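**For release in October**

# Kergate Community Rooms opens a bean-sorting table, with the Wuko set from Elov

Kergate Community Rooms will open a bean-sorting table to the public in October, and everyone here is very happy about it. The table grew out of a weekly drop-in that kept running past its closing time, with people of all ages bent over a heap of dried beans and not much interested in going home.

Visitors sit down to two kinds of dried beans mixed together, and their job is to part them. Red kidney beans are always one of the two. The other kind changes from month to month, so regulars get a fresh mix to work with. You can sort by hand, by spoon, alone, with a friend, or against your own best time from last week — it is all allowed.

The sorting set is called Wuko and is made by Elov, a small maker of table games and hands-on learning sets. It has a shallow tray with a raised rim and an upright tube, both in cream.

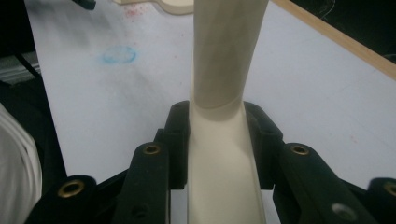 *The cream-colored tube, standing upright.*

"We tried a lot of shapes before we settled on a tube," said Sumathi Sundaram, who designed Wuko for Elov. "A bowl fills up and you hardly notice. With a tube you hear every bean go down! People start listening for it, and then they slow down and get careful, and that was just what we hoped to see."

Elov tested early versions of the set at Kergate over the spring and summer, with 153 people taking a turn. The rim of the tray was made a little higher after the first few sessions, when too many beans were ending up on the floor. The tube also changed. Older players asked for one that was easier to take hold of, and younger players asked for a taller one (they got some of what they wanted).

Each mix holds some 300 beans, enough to keep two people busy through a cup of tea. The beans are poured out on a plain white surface so the colors are easy to tell apart. Dark red kidney beans show up beautifully on it, even for visitors who find small things hard to see.

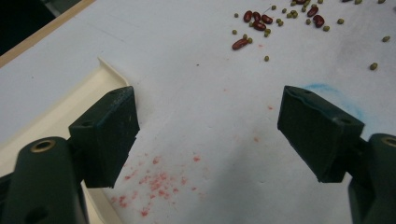 Sorting is only the start. Once a mix has been parted, players can turn to the pattern cards that come with the set and lay out rows, rings and zigzags in two colors. There are 10 cards, running from very simple to hard enough to cause some muttering. A blank card is tucked in at the back for people who would like to draw a pattern of their own, and Kergate plans to pin up the best of these by the door.

"My favorite part is the talk," said Divya Thampi, who runs the drop-in at Kergate. "Give people something small to do with their hands and they'll tell you about their whole week. We've had recipes swapped across that table, and a very long debate about soaking beans overnight. I can't wait to get more chairs around it."

The dried beans are supplied by Thampi, the family grocery next door to the Rooms, which will also have the month's mix for sale by the bag. Beans used at the table are kept for sorting and are not for cooking.

**Visiting the table**

The bean-sorting table will be set up in the front room at Kergate Community Rooms and is free to use. Sessions start at 10 in the morning and run until lunch. The table is meant for ages 8 and up. Younger children are welcome with an adult sitting beside them, as dried beans are small and can be a choking risk. Groups are asked to let the front desk know ahead of time so that a second table can be put out.

**Borrowing a set**

Schools, libraries and day centers near Kergate can borrow a Wuko set for a month at no cost. Each loan comes with the tray, the tube, the pattern cards and one bag of mixed beans. Ask for a loan form at the front desk.

**Press contact**

Divya Thampi, Kergate Community Rooms
Questions about the design of the set: Sumathi Sundaram, Elov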